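**Drive caddy** (some folks say *drive sled*, and in Furnberg, where I learned this stuff, everybody said "tray")

A drive caddy is the plastic or metal holder that lets a hard disk slide into a computer. I've been writing up storage words for the Kazemi hobby wiki and this one is my favorite, so bear with me! The common kind fits a 3.5-inch disk, and the best ones need no screws at all.
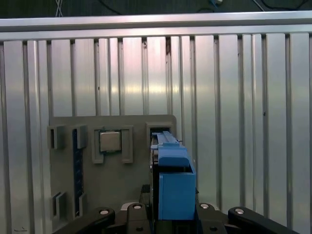
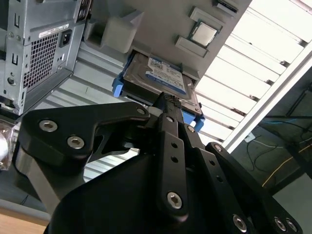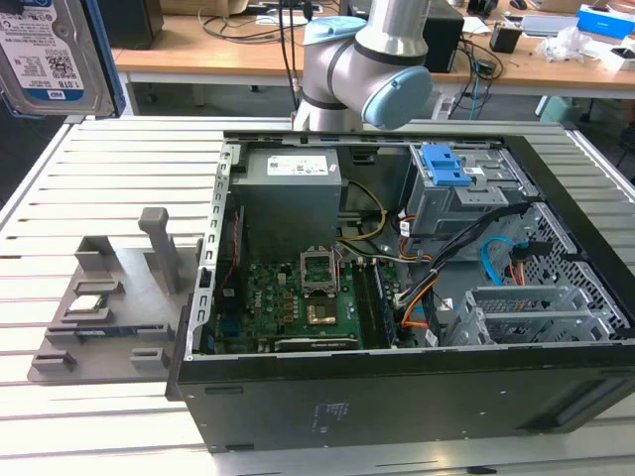
Marjan Asadi objects that "sled" should be kept for the hot-swap kind, the ones with a latch on the front of a server. Fair point, and I've moved that to its own section (coming soon, I swear).

Some caddies have rubber rings at the pins to soak up hum. They dry out over the years, so check yours. Smaller 2.5-inch disks usually need an adapter or a second set of holes.

See also: *drive bay*, *backplane*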